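Brumia Clothing Swap – your questions

What can I bring?
Clean clothes you'd happily hand to a friend! Up to 14 pieces each, and yes, jeans are always the first thing people ask me for.

Do belts count as a piece?
If it's through the loops it goes with the jeans, one piece. Loose ones count on their own – sorry, I had to draw the line somewhere.
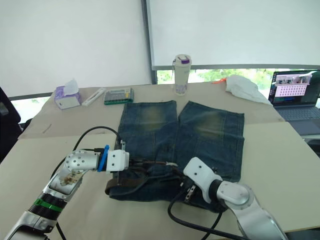 Can I try things on?
Sure, there are two curtained corners at the back (bring a hand mirror if you're fussy like me).

What happens to the leftovers?
I drive them over to the Tillberg thrift store after the July swap. Want yours back? Grab them before we close.

Danica Vrabec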